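Movura Automation Short Course
Handout 3: Teaching a two-arm task by remote control
June 4, 2026

Read this before your first turn at the leader arms. Handout 2 covered guiding an arm by hand. From here on you work at a distance, and the robot copies you.

A demonstration is one complete run of the task, from the start pose back to the start pose. Both arms are recorded, even when only one moves. Place the parts between the grippers, within reach of either arm, and open the jaws before you press record. 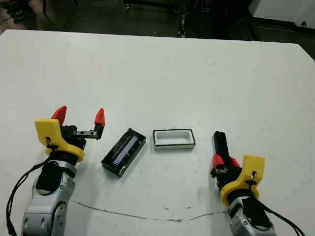 Figure 1. Two parts on the table, one dark and one white, left jaws open.

Go in slowly on the first grasp. Most bad runs in the November course came from closing the jaws while the wrist was still turning. Line up, stop, close, then lift. A short stop is fine – a long one teaches the robot to wait.

Once one hand has its part, keep it steady while you work with the other. New operators tend to watch the moving arm and let the holding arm drift.

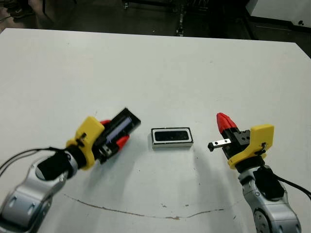
Verbeke disagreed on one point in the last session, saying that drift in the holding arm matters less than a jerky correction, and that an operator who notices it late should leave it alone and finish the run.

We now follow that advice for small drift. If the part is slipping, end the run and mark it as failed. Do not delete it. Failed runs are kept in a separate folder and used in Handout 5.

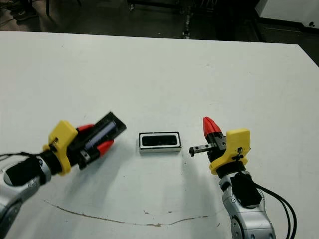 Figure 2. Left gripper holding its part, second part still on the table.

Each team records 20 good runs. Shift the parts a little between runs and change their angle now and then. If every run starts from the same layout, the robot learns the layout.

The wrist views are saved along with the head view. Check them when you play back a run, as they show how the fingertips meet the edges of the part better than the head view does.

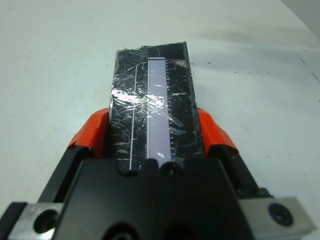 Can two people share the leader arms, one on each side?
For practice, that is fine. For recorded runs, one person drives both arms so that the timing between them stays consistent.

Before next class: play back your runs, write one line on each failed run, and bring the notes with you.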